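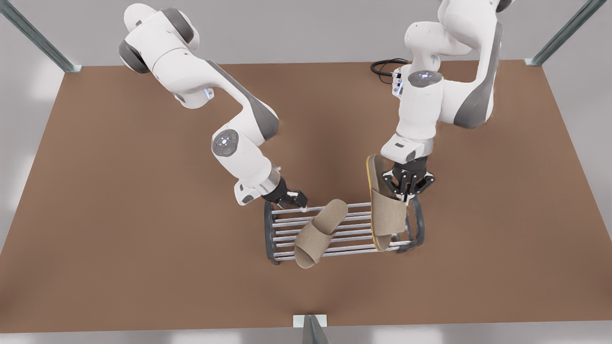 **Can it do the chores yet? - notes, Sunday arvo slot, 30 min incl. questions**

Slide 1 stays up while people sit down. Don't start talking till the doors close.

Open with the question Mum-and-Dad buyers ask: when can I get one to tidy the hallway. Short answer - not yet. Long answer is the talk.

Shoes on a rack. Two arms, two slippers, simulated. Left gripper has one slipper stood nearly on its toe at the end of the rack. Other slipper already on top, skewed, heel hanging over the front rail. Ask the room: would you call that put away? Wait for hands. (Clistar crowd argued over this for ages, let it run a bit but not too long.)

Points to hit:

- Slippers are soft. Band gives when you squeeze, sole doesn't. Grip the wrong bit and it twists
- Rods, gaps between them. A toe can catch in a gap, a flat shelf is far kinder
- A pair has to end up as a PAIR. Side by side, same way round. Most scoring ignores this!!
- Two arms means two arms to keep out of each others way over one small rack

**Numbers slide**

Olovgate sim task, 80 runs. 59 counted as success - both slippers on the rack, any angle. Say the "any angle" bit slowly. Tighten the rule to neat and paired and it falls to 30. Same runs, same arms, diffrent definition of done. This is the slide to photograph, leave it up.

**Then shop floor**

Akpan packing line, the other end of the scale. Rigid cartons, same spot every time, fixed lighting. Machines are good at this and have been for yonks. Don't oversell it, someone from Wostis will be in the room and they know the changeover costs better than me.

In between: stockroom returns. Thongs, kids' runners, ugg boots, all in one tub. Closer to the hallway than to the line. My bet is this gets solved before the house does - somebody is paying wages for it already.

**Sim caveat** - keep to 2 minutes

Sim is cheap and you can reset it all night. Floor's clean, nothing lying about, no dog. Fabric is the weak spot, real slippers squash and drag in ways ours dont. Haven't got real-world figures for the rack, say so if asked, don't guess.

Likely questions: price (no idea, move on), safety around toddlers (seperate talk), why not one arm (fine for a lot of it, try straightening a pair one handed).

Finish on the rack picture again, ask for hands a second time. Clicker back to the AV desk.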